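Ustgate — grip width and wrist camera tooling for Plondomer

Hello, and thank you for looking in. Ustgate is the small bundle of software we wrote to sit between the Plondomer arm controller and whatever policy you happen to be running on top of it. It began life as a single script for reading finger positions and has grown, rather happily, into something we now use every day.

What is in the box

ustgate-grip: closes the fingers to a requested width and holds them there, with a force limit you can set per object.
ustgate-look: reads the wrist camera and gives back a mask of whatever lies between the fingers.
ustgate-log: writes joint states, grip width and camera images to one file, all on the same clock.

Getting started

You will need the Calico message layer already running on the robot computer. Copy the settings file from the defaults folder, put in your own arm address, and start ustgate-log first — the other two tools wait for it, and will sit there quite patiently if it is missing. The first start takes 54 seconds while the camera settings are loaded, so do go and put the kettle on.

The sample recordings

We include 357 short recordings made with the Gruber planner, sorted into 13 folders by object. Each one has a plain text note giving the force limit and the planner version. Version 2 of the log format added the grip width column, and older files can be brought up to date with the convert command.

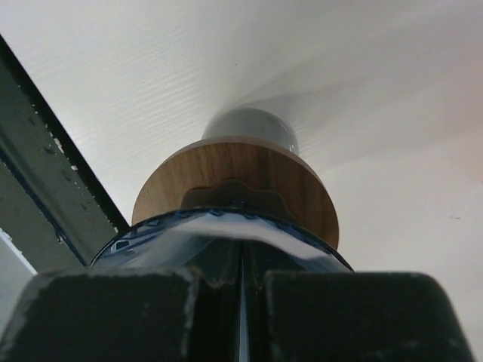
Masks from ustgate-look are at their weakest on see-through and shiny things, and we would love some help with this. The default threshold was tuned on plain cardboard boxes, which are very forgiving. With glossy blue plastic between the fingers, as we have it in this view, the white reflections across the shoulder are just the sort of thing that can split one object into several, while the wooden disc on top has a much clearer outline to follow. Try lowering highlight_cut in the settings file a little at a time, and turn on join_parts if your object has a lid or anything else stacked on it.

Known problems

The force limit is read only at start-up, so a change needs a restart. Long file paths upset the convert command.

Last updated September 15, 2024.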